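Speaker notes: Planning for two arms when the camera moves
Ctibor Šindelář, Tornow tooling group
Print this page | E-mail this page

Slot is 2:40 in the small hall. Keep the intro under a minute. They have already heard two talks on hardware.

Start with the stack. Takács is our planner. Jakar is the layer that takes camera input and writes poses into the world model. Detdale is the simulator build we test both against. Everything today ran in Detdale and none of it ran on a real arm. Say that early so it doesn't come up at the end.

First point: orientation. Our old pose code assumed the camera was more or less level. It was fine on the bench and bad as soon as the view rolled. With a steep tilt, brick courses run diagonally and a picture on the wall comes out as a slanted shape. The old line filter threw most of that away.

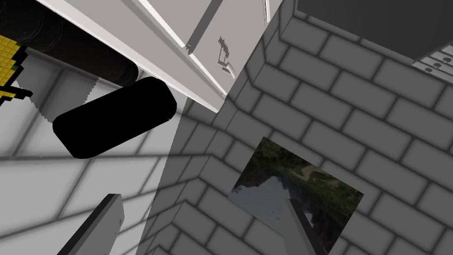 Why not just rotate every view back to level before running perception?
We tried it, and the rotation is only as good as the wrist angle we get from the controller. When that reading lagged, the leveled view was wrong in a way the planner couldn't detect, so we now pass the raw view and the angle together and let Jakar weigh them.

Second point: fingers. The gripper covers part of whatever is behind it. Jakar builds a mask from joint state and marks those pixels as unknown. Before this they were marked as free space, and Takács would happily plan through them. We had 17 collisions in the old regression set that came from this one mistake. Show the commit if the projector is working.

Third point: repeated texture. A brick pattern gives the matcher too many good answers. We ran 378 scenes with patterned walls, and 263 came back with the right corner on the first pass. The rest needed a second view. Don't oversell this number. It is a simulator number with simulator lighting.

Pause here for questions on perception. Then move to planning.

Planning part. Each arm gets its own path, and a shared clock decides who waits. The furniture goes in as boxes with a margin. The margin shrinks near the target, or the gripper could never get close to a drawer front. Thin things on top of furniture are harder. A flat figure seen edge-on has almost no width, so we keep its box at a minimum depth. Replanning takes up to 177 milliseconds on the test machine.

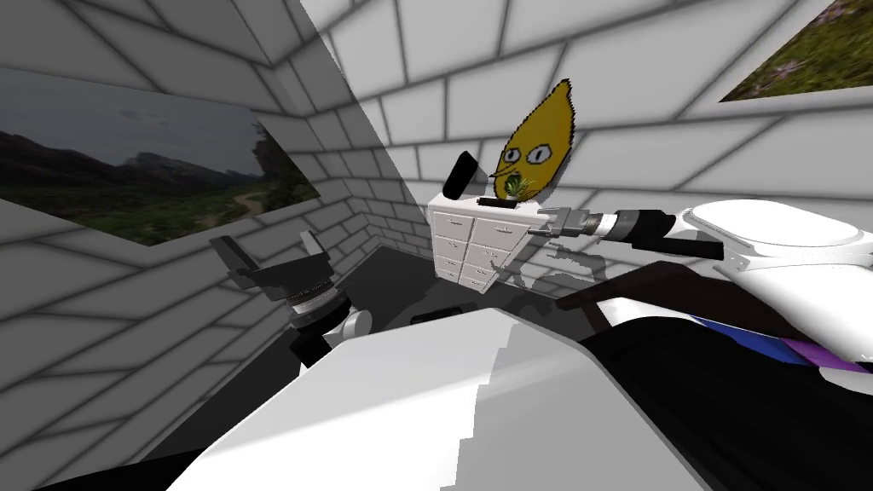
Detdale test room: right gripper close to the chest of drawers, left gripper open.

Last slide is the to-do list. Read it out, it's short. Soft shadows still shift the wall estimate. The log viewer needs a time slider. Jakar config files should be checked at load time.

Related items
Writing regression scenes for Detdale
Jakar: masks from joint state
Shared clocks in Takács

Comments (3)
pkl: Is the minimum depth set per object or one value for all?
C. Šindelář: One value for now. Per object is in the branch.
marrow_j: Please post the slides too. The to-do slide went by fast.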